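Ticket 1297 -- Yellow work mat, table 2, smudges will not come off
Opened: 27 May 2025
Site: Blackburn workshop
Status: Open (was closed, reopened by me)

Problem as reported: dull marks on the big yellow mat. Small parts get lost against them. Request was to clean or replace.

Log

Entry 1. Supplier for the mat is Demar. Their support page says warm water and dish soap "restores the original surface." Tried it. Marks still there. Let the mat dry overnight in case that mattered, and I could not tell the difference.

Entry 2. Demar replied and suggested their own cleaner, Jivska, at 64 dollars a bottle. I asked what was in it that dish soap doesn't have. The answer was a link to the same support page. Bought one bottle anyway so we could stop arguing about it.

Entry 3. Used Jivska on the left half only, soap on the right half. Waited the ten minutes on the label. If there is a difference between the halves I would like someone else to point to it. The left half smells like oranges.

Entry 4. Ticket closed by the help desk with the note "resolved, cleaner supplied." Reopened. Supplying a cleaner is one thing and a clean mat is another.

Entry 5. Somebody at Stumari (they have the same mat, older batch) told us the marks are rubber rubbed into the top layer and no cleaner will lift them. Could be. They also told us in November that the mat would never curl, and theirs did. I rubbed one mark with a white eraser and it got a little lighter, or I wanted it to.

Entry 6. Help desk now proposes a new mat, part 754. Same maker, same material, same color. I don't see why it would stay clean any longer than this one did. Asked for a sample of the gray version first. No reply yet.

What I would accept as a fix: a mat where a small blue piece or a black block shows up clearly and stays put when it's handled. The yellow does fine on the first part, to be fair, even with the marks -- they are faint, and black on yellow is hard to miss. So the original complaint about losing parts may be overstated. I have asked for one case where a part was really lost and have not been given one.

Leaving this open until the gray sample arrives. Please do not order 754 before then, and please do not send more Jivska. 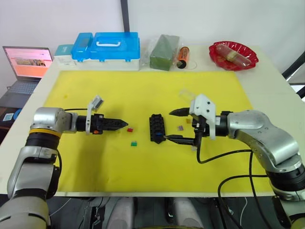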